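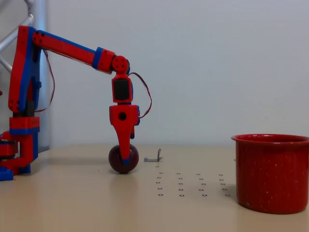
FOR IMMEDIATE RELEASE

Pundberg Publishes Good Practice Code for Small Tabletop Robot Arms

Code covers workspace layout, cable checks, contact force and record keeping for schools, workshops and small laboratories

HUNDOW, October – Pundberg, the member association for users of small-scale automation, today published its Code of Good Practice for Tabletop Robot Arms. The code is voluntary and applies to light, bench-mounted arms, including those assembled from kits or from 3D-printed parts. It may be downloaded free of charge by members and non-members alike.

Light arms are now common in classrooms, repair shops and research rooms that have never owned an industrial robot. Many of these sites have adapted rules written for much larger machines or have worked from the notes supplied with a kit. The new code gives them a single document of 38 pages, written in plain language and organized in the order in which a working session takes place.

"A light arm on a table still needs a marked workspace, a stop control within reach and an operator who has read the instructions," said Thibault Mallet, director of standards at Pundberg. "Our members asked for rules they could put on the wall and follow the same afternoon. We have tried to write them that way."

Main provisions

The code contains 34 clauses in five sections. Under the section on workspace, the base of the arm must be fixed or weighted so that it does not shift at full reach. The tabletop is to be kept clear of anything that does not belong to the task, and every object within reach must be entered on the session sheet, including containers, brackets and fixtures. Where position marks are used, they must remain legible and may not be moved while the arm is powered.

The section on cables and joints calls for a visual check before each session. Servo cables need enough slack for the full range of motion, with no loop that can catch on a joint or on an object on the table. Printed parts are to be inspected for cracks at the screw holes. A cracked part must be replaced before the arm is used again – glue is not accepted as a repair on any load-bearing segment.

The section on contact deals with grasping, pressing and placing. Operators are asked to set a force or current limit before the first contact with an object and to begin at reduced speed. Round and smooth objects, which may roll or slip when pressed from above, are to be tried at the lowest practical setting. Hands stay outside the marked area until the arm has stopped and the operator has confirmed the stop aloud.

The remaining sections address training and records. Each site names one responsible person. Session sheets are kept for one year and must note the operator, the task, the limits in use and any unplanned contact.

Consultation and trial

A draft was open for comment last spring and drew 1177 comments from 313 organizations. The most frequent request was for clearer wording on supervision in schools. The final text now states that one trained adult may supervise no more than two powered arms at a time.

Two member firms, Ogola and Vulia, tested the draft in daily use. Ogola, which runs evening courses in basic robotics, worked mainly with the training section. Vulia, a maker of small fixtures, applied the contact rules to sorting and placing tasks. As a result of their reports, the pre-session checklist was reduced to a single page, and the order of the cable checks was changed to run from the base to the gripper.

"The two trials showed us where the draft was asking for the same thing twice," Mr. Mallet said. "Those passages have been removed."

Availability and review

The code, the checklist and a blank session sheet are available from the publications desk at Pundberg's office in Hundow. Sites that adopt the code may state that they follow it. Pundberg does not certify individual arms or operators under this document, and the code does not replace national law or the manufacturer's instructions.

Comments on the published text may be sent in at any time and will be considered at the first review, planned for next October.

About Pundberg

Pundberg is a non-profit association based in Hundow. It publishes guidance on the safe use of small-scale automation and organizes training for its members.

Media contact: Press Office, Pundberg, Hundow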